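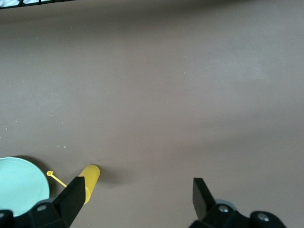
4.2 Learning when to let go of the wrist view

We had supposed, when we began the Plitia experiments, that the wrist camera would do most of the useful work once the arm was close to the table, and for a good part of the training set it did. The difficulty came with objects lying close against one of the fingers, where the finger itself hides the very part of the object that the policy would most like to see. We therefore trained a small second network, which we call Tazi, to give each wrist picture a score for how far it should be trusted, and to lean on the fixed overhead camera when that score is low.

Tazi was trained on 800 demonstrations, with a further 103 kept back for testing, and all of them were gathered by hand guiding over a few rather happy weeks in March. Each demonstration begins with the gripper open.

Figure 4. Wrist view with the gripper open. The left finger covers part of a yellow cylinder and of the thin yellow stick beside it, while the table between the two fingers is bare.

In cases of the kind shown in Figure 4, the plain policy tended to close on the empty gap, and we must admit that we spent a good while blaming the calibration for it. With Tazi switched on, the arm more often drew back a little and came in again from the side. We looked at 300 further trials on the Praltico arm and found the same habit there, though the gain was smaller for flat objects, a point we return to in Section 5.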